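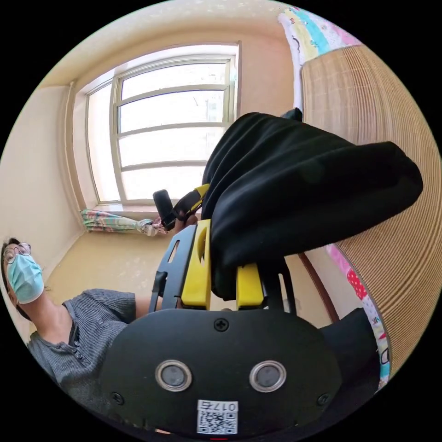
Comparación de dos pinzas manuales para el manejo de tela
Informe de proyecto, segundo semestre
Autora: Dima Sabbagh

1. Objetivo

El objetivo de este trabajo es comparar dos pinzas de mano, que en el informe llamo Fimura y Flukik, cuando se usan para coger ropa y tela suelta. Las dos se sostienen con la mano y graban el movimiento para el brazo Toteck del laboratorio. La Fimura tiene dedos amarillos con un hueco ovalado cerca de la punta del más alto. La Flukik tiene dedos rectos y sin hueco.

2. Método

Las pruebas se hicieron en octubre, en un dormitorio y con luz de día. He elegido una habitación normal porque en el laboratorio la mesa es muy lisa y la tela se comporta de otra manera. Con cada pinza se realizaron 28 intentos con una tela negra. En cada intento la persona debía cerrar los dedos sobre la tela, levantarla y mantenerla en el aire durante 7 segundos.

Las grabaciones se revisaron después con el programa Kandasamy. En total se obtuvieron más de 2.000 imágenes útiles.

3. Resultados

La Fimura sujetó mejor la tela cuando estaba arrugada. Con la tela plana las dos pinzas tuvieron dificultad, y fue necesario hacer primero un pliegue. La Flukik cierra más rápido, pero la tela se deslizó varias veces hacia un lado.

Un problema común es que la tela levantada tapa una parte de la vista de la cámara. También la tela negra ofrece poco contraste con las piezas negras de la pinza, y Kandasamy perdió el borde en algunos casos.

4. Trabajo pendiente

Falta repetir la serie con una tela clara y con otra persona, y medir la fuerza de cierre, que en este semestre no pude registrar.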